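Rondo hand-held gripper pair

Last updated: June

The Rondo is a pair of hand-held grippers for recording manipulation tasks without a robot arm. You hold one in each hand, you do the task at normal speed, and the recording is later used to train the arm. We sell it as a full pair, and also as a single unit for teams who only need one hand.

The finger pads are soft black rubber with a fine dotted surface. We changed to this texture after the first production run, when customers told us that smooth pads were slipping on glass and on glazed cups. The pads come off with 2 screws and a spare set is in the case. Please do not clean them with alcohol, it makes the rubber hard. Warm water and a little dish soap is enough.
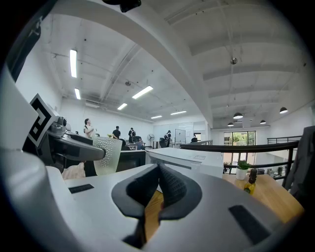

Working with two hands needs some practice. Most new operators hold the grippers too close together, and then the fingers of one touch the body of the other before the object is reached. Filipa Frade, who trains our customers, asks them to spend the first 10 minutes only passing a cup from left to right and back. She does not record anything in this time. After that the wrists are more relaxed and the recordings are cleaner.

You do not need a special room. The Rondo was tested in ordinary offices, kitchens and one very crowded workshop. Good light helps, and a table which does not move. If there are people walking in the background it is no problem for most tasks, but ask them first if they agree to be recorded.

What is in the case

2 grippers, left and right
1 spare set of finger pads
1 charger with cables
1 printed guide (English, French, Portuguese)

Battery life is 130 minutes for each gripper. Charging from empty takes longer than we would like — plan for a break at lunch. A faster charger from Fandard is sold separately and works with both units.

Orders and support

We ship to Canada from our Amaral warehouse. Orders of 20 pairs or more get a different price, so please write to Leonor Abreu before you order online. She can also organize a loan pair for schools and labs, when one is free. Repairs are done by us and the colour of replacement parts may be slightly different from the original.

14 shares
3 comments

Related items
Rondo single unit, right hand
Finger pads, dotted, set of 2
Fandard fast charger
Gronditz carrying case, hard shell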